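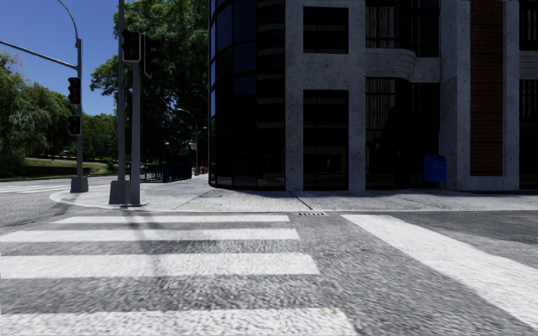

Antigoni Margaritis has spent six years trying to get machines to do other people's errands. She runs testing at Prasden, a small firm that makes software for delivery carts and, lately, for the shop floors those carts leave from. I asked her whether a machine can do the chores yet.

"Some of them, on a good day," she said. "It depends where you draw the line around the chore."

Take a grocery order. A customer of Wudetti, the corner grocer that hosts her trial, asks for milk, bread and a bag of onions. Picking the items off the shelf is one job. Bagging them is another. Then someone or something has to get the bag down the street, across an intersection and up to a door.

"People assume the street is solved and the shelf is hard, or the other way round," Margaritis said. "Both are partly solved. The crossing is slow. It has to find the stripes, read the signal and know where the curb is. Shadows on the paint used to give us a lot of trouble."

Much of that practice is done in simulation. Her colleague Ho-yin Poon builds the street corners, and the software has gone through 3704 simulated crossings since the last major change. He puts in worn paint, drain grates and dark glass buildings.

"If the road is too clean it learns the wrong thing," Poon said. "A drain beside a curb looks like a hole to some sensors. You want it to have seen plenty of them."

Inside the store, progress is patchier. The stocking machine, which staff call Chien, can face up cans and boxes. It does two aisles overnight and leaves the rest. Solange Sales manages the morning shift and comes in at 6 to check its work.

"The cans are fine," she said. "Produce it doesn't touch. It can't tell me a peach is going soft, and I wouldn't want it squeezing them. I still mop, I still break down the cardboard."

Has it saved her time? "Maybe half an hour. Then I spend ten minutes of that picking up whatever it dropped."

Margaritis is no more hopeful about homes. Her team tried a laundry arm last August and shelved it. Towels folded well enough, but fitted sheets and inside-out sleeves did not. Every house also kept its things in a different place, and the people living there moved them.

"A store has a plan for the shelf," she said. "My kitchen has no plan."

She expects carts to be crossing ordinary streets without a walker alongside before anyone has a machine that can clear a table and load the dishwasher. She wouldn't give me a year for either one. For now, a Wudetti employee walks with the cart on every trip and carries the bag up the steps.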